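Frequently Asked Questions: The Lumemo Sachet Sorting Study

Last updated 20 December 2023

What is the study about?
Lumemo examines whether a two-armed robot can learn to sort small, flat items from recordings of people doing the same work by hand. Salt, pepper and sugar sachets were selected as the test material. They are thin, they overlap, and their labels are often hidden or turned away.

What does the person wear during a recording?
Each participant wears a black band on both wrists. The square markers on the bands allow the position and angle of each wrist to be calculated for every video image in which they can be read. Gloves are not worn, and the fingers remain free.

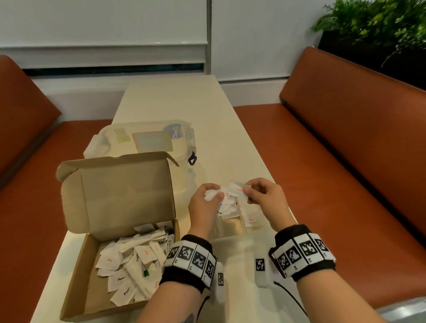 How is the material arranged?
Sachets of several kinds are placed in an open cardboard box, in no set order. A clear plastic tray is used on the right half of the table. Participants are told which items are to be sorted but are not told how to grasp them.
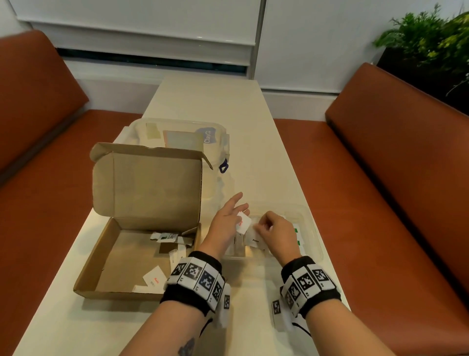 Both hands at work, with the cardboard box at left and the clear tray at right.

Why use two hands for such a light task?
An earlier series, led by Zerrin Ersoy, was limited to one hand. Participants found it difficult to separate sachets that lay flat against each other. With two hands, one can hold or steady a group while the other draws a single item away. The method now treats the motion of both wrists as one sequence.

How many recordings does the present result rest on?
The analysis covers 473 recordings. A further set, collected at the Fletmont site, is held back for testing and will not be used in training before January.

What happens when a marker cannot be read?
Hands working close together inside the box may hide part of a band from the camera. The software needs 2 readable markers on a wrist to give a full estimate. Where fewer are found, the gap is filled from neighboring images – up to a limit of 5 in a row. Longer gaps are removed from the training data. 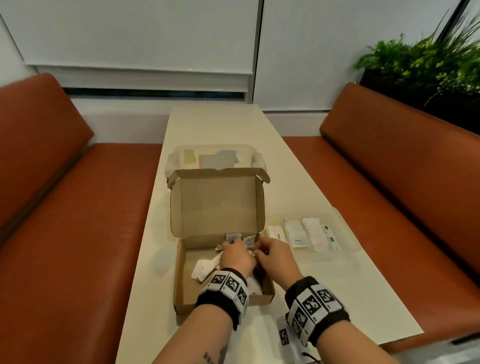
What has been found so far?
The robot policy trained on two-handed recordings separated overlapping sachets more reliably than the policy trained on the one-handed series. The gain was clearest for square sachets. Long, narrow packets remain difficult, and the method does not yet deal well with items standing on edge. These findings are preliminary and are under review by Ezequiel Calvo and Tsion Weldu.

Does the system read the printed labels?
Label reading is a separate step and is reported separately. The motion study records only where the wrists move and when an item is picked up or released.
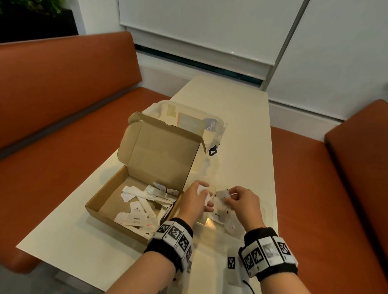 Handling packets over a clear tray or container lid.

Are participants identified?
Names are stored apart from the video under a numeric code. The camera is worn at head height and directed at the table, and sound is not recorded. A participant may withdraw a recording at any time before the data set is released.

Will the data be made public?
A release is planned once the review is complete – some 842 minutes of video, together with the wrist positions. Requests for early access should be addressed in writing to Alcides Cordeiro at the Lumemo project office and should state the intended use.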